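Clunorley Makers Forum > Grippers and arms > Handheld finger pads keep creeping

palomino_pete
Sep 7, 2026
G'day all. Pads on our handheld gripper walk outwards after a few hours. I've redone the screws 8 times. Threadlocker, or new pads?

Hazel Benavides
New pads, mate. Once the orange stuff goes shiny you're wasting your arvo. And wipe the marker tags while you're in there!

jestden443
Disagree with Hazel, sorry. Ours did 988 grabs on the original pads. It was the finger blocks sitting crooked. Back the screws right off, square both sides up, then nip them in a bit at a time.

Hazel Benavides
Fair enough, but yours mostly picks up foam. Try glass for a week.

palomino_pete
Okay, both fingers squared up tonight (took me 2 goes, the left one is a mongrel). My view down the fingers:

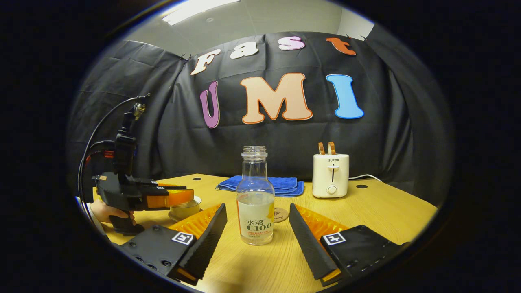
Both fingers from the handle end, C100 bottle in the gap. Second gripper at left, by the cup.

jestden443
Looks pretty even to me. I'd leave the pads alone and check the screws again tomorrow.

Rosalind Ridgeway
Do the second one too while the hex key's out. And no threadlocker near the pads please, I wrecked a set in February doing that.

palomino_pete
Righto, no threadlocker. Ordering spare pads from Plavitz anyway, to keep Hazel happy.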